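4.3 The two-handed grasp and the early-release fault

Most of the trouble we had at the Folville site came down to a single short moment, the one in which a carton leaves the shelf and its weight passes from the steel to whoever, or whatever, is holding it. We had expected the hard part to be finding the right parcel. Every shelf location at Folville has its own code, the parcels on it carry that code where a person can read it, and the Praltar controller picked the correct carton in nearly every trial we ran. Holding on to it was another matter.

The fault showed itself in November, during what we had thought would be a quiet week of endurance runs. Out of 1703 retrievals, the controller opened both grippers too early in 50 of them, while the carton was still partly over the shelf lip. In most of these the carton simply rocked back onto the steel, and the run went on as if all were well (a log file can look very cheerful about such things). In the others it tipped forward and fell, and after the second fall onto the walkway we stopped the runs and put a barrier across the aisle.
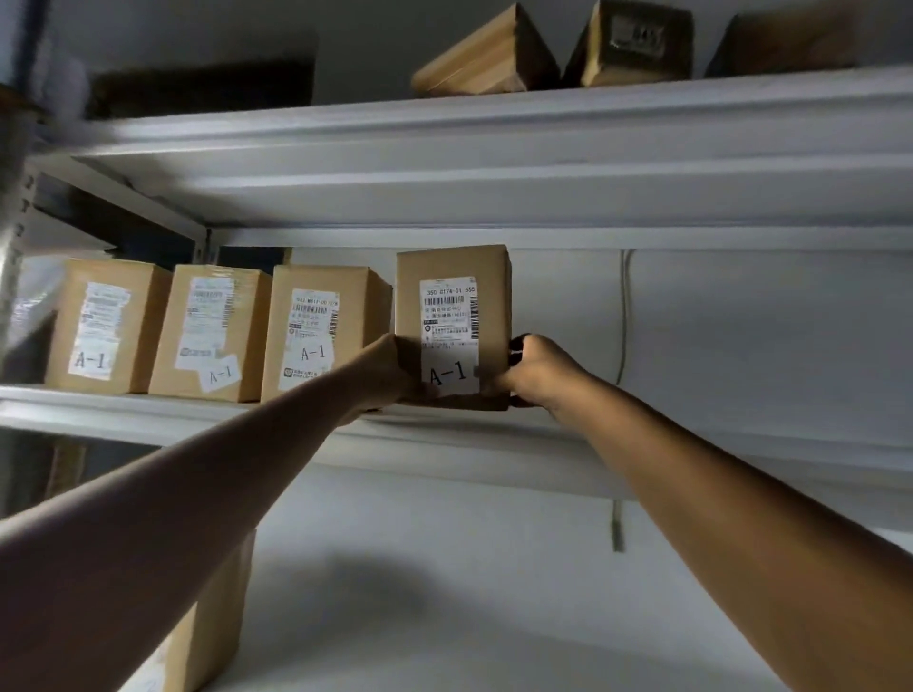 It took us longer than we would like to admit to find the cause. The De Smet wrist sensors report side pressure and downward load on separate channels, and our release check was meant to wait for both. What it did in practice was accept a brief dip in side pressure as proof that the carton had been set down. A dip of just that kind occurs whenever the bottom edge of a carton drags across a folded shelf front, so the controller was reading the start of the lift as the end of the job. We went back through the logs with this in mind, and there it was, time after time, a small notch in the pressure curve with the release command 200 milliseconds behind it.

We are a little embarrassed by how well the fault had hidden from us. Our bench shelf in the lab had a flat front edge, with nothing for a carton to catch on, and we had tuned the check there over many happy afternoons.

Figure 4. Two-handed approach to a carton in a row of parcels on the middle shelf.

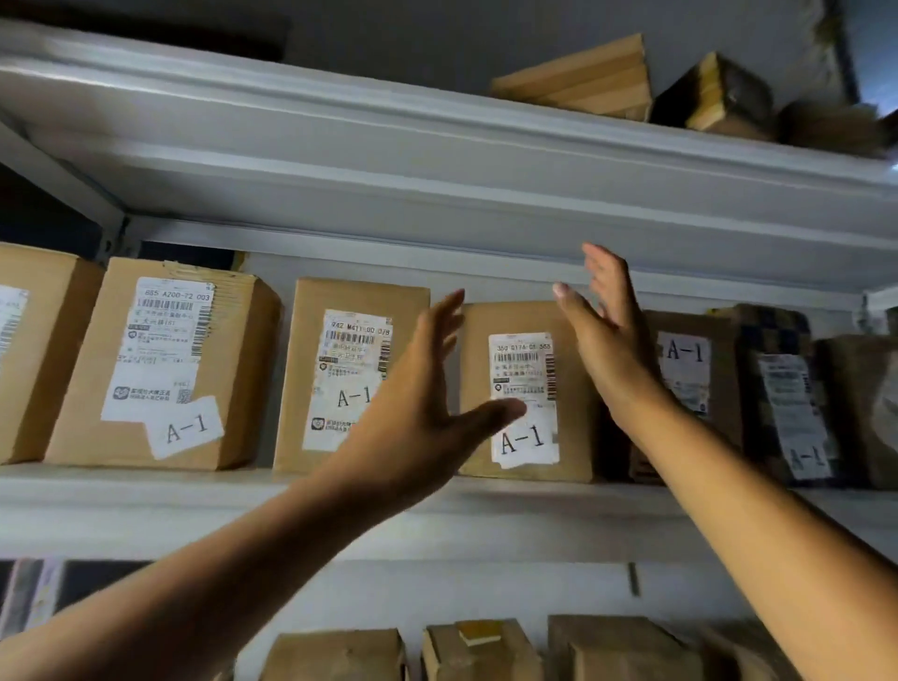

Section 4.3 — reading time: 3 min

Crowded rows made matters worse. When a carton has close neighbors, the palms have to come in at a slant, and the first contact is often uneven. One palm then carries more than its share, and the notch in the curve grows deeper. Soft or wrapped parcels gave us a different shape again — a slow sag with no clear notch — and we have kept those out of the present analysis, though we hope to come back to them.

The repair itself was modest. Release is now blocked until the downward load has fallen and stayed low, whatever the side pressure may be doing, and the Jamach safety layer holds the last grip force if the two channels disagree. We repeated the test with 50 cartons on the worst of the Folville shelves and saw no early release. That is a small number, and we would ask readers to treat it with some care. The barrier is still across the aisle, and it will stay there until the longer runs described in Section 5 are complete.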